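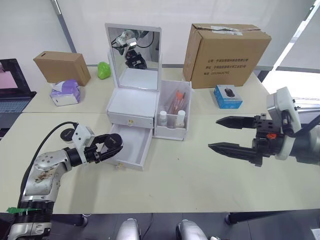
Left gripper at the open lower drawer of the white box.

December, blending room notes, morning

Kedov now owns the Solís coffee line. Urkex signed it over last month and kept the cocoa business. For us that means the recipes, the green stock and the Mikik packer change hands, and the blend sheets have to be rewritten in Kedov's format before the first joint order.

Went through the old Urkex sheets. There are 11 blends on paper, but only 7 have been packed this year. The other four still have active product codes. Asked for a decision on whether to move them across or close them. No answer yet, so I have copied them into the new folder and marked them HOLD. 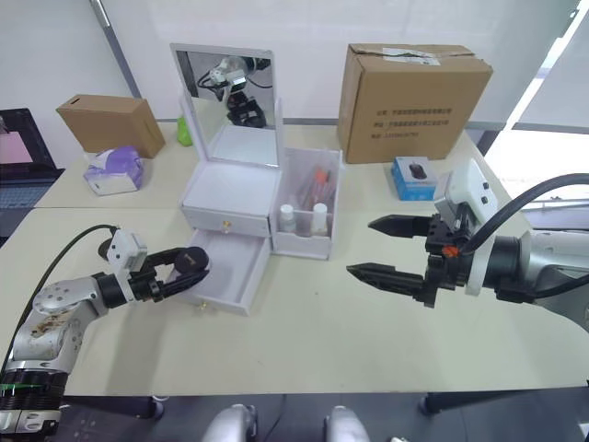

The house blend is the one to watch. Urkex wrote its ratios by green weight and Kedov writes them by roasted weight. Straight copying would put too much of the darker roast in. Made a 400 g trial by each method and cupped them side by side at 10:30. The copied version was flat and a bit ashy. The converted one matched the retained sample closely enough that I would release it.

Packer: seal temperature drifts up by some 5 degrees over a long run. Same as before the sale. The service contract was in Urkex's name and needs to be reissued before anyone can call it in.

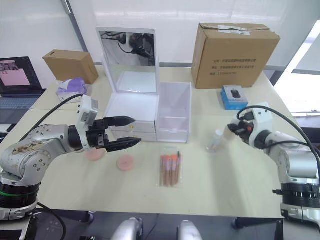 Old printed film is still on the shelf with the Urkex address on the back. Purchasing wants to use it up. Need that in writing from Kedov before it goes on the machine.

To do: convert the remaining sheets, relabel retained samples, repeat the house blend at full batch size.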